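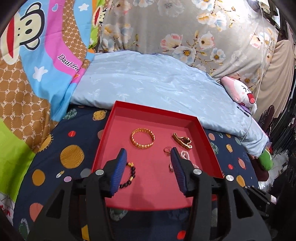 Mixed jewellery in a red tray: bracelets, a ring, a small hoop earring, pearls and a sandal-shaped ornament.

Jewellery Sorter and Lister (part-time, home-based)
Skillby, Plestholm office
Reference: Sampaio intake

Skillby lists second-hand and costume jewellery for private sellers. The Sampaio intake comes to 3,000 pieces, received unsorted. We need 2 sorters to work through it from home, starting in May.

The work
Stock is issued in lots. Each lot is tipped into a shallow tray with raised sides, separated, and returned in labelled bags. For every piece you will:
- assign a type (bracelet, ring, earring, necklace, ornament, other)
- record colour and visible finish, e.g. gold-coloured, silver-coloured, dark bead with gold spacers
- record clasp type and condition
- measure length or inner diameter in millimetres
- enter the record in Guker, our stock system

Single earrings are bagged separately and held until the end of the lot for matching. Strands of pearls or beads are laid flat, never hung, and checked for worn thread. Do not record a metal as gold or silver unless it carries a hallmark you have read yourself. Do not clean, polish or restring anything.

Workspace
Any flat, steady surface with good light. A bed or table is acceptable provided the tray stays level and the lot stays inside it. One lot open at a time. Pets out of the room.

Requirements
- good near vision, corrected if necessary
- accurate typing
- lockable storage for lots in your possession
- able to collect from and return to Plestholm

Experience with jewellery is useful but will not be scored. Training takes 3 sessions at the office and is paid at the normal rate.

Output
The target is 1,000 pieces per sorter by the midpoint review. Records are sampled for errors and faulty lots go back to the sorter.

To apply
Write to Edivaldo Portela, Intake, at the Plestholm office. State your weekly availability and describe one small object in your home in no more than five lines, using the fields listed under The work. CVs are optional.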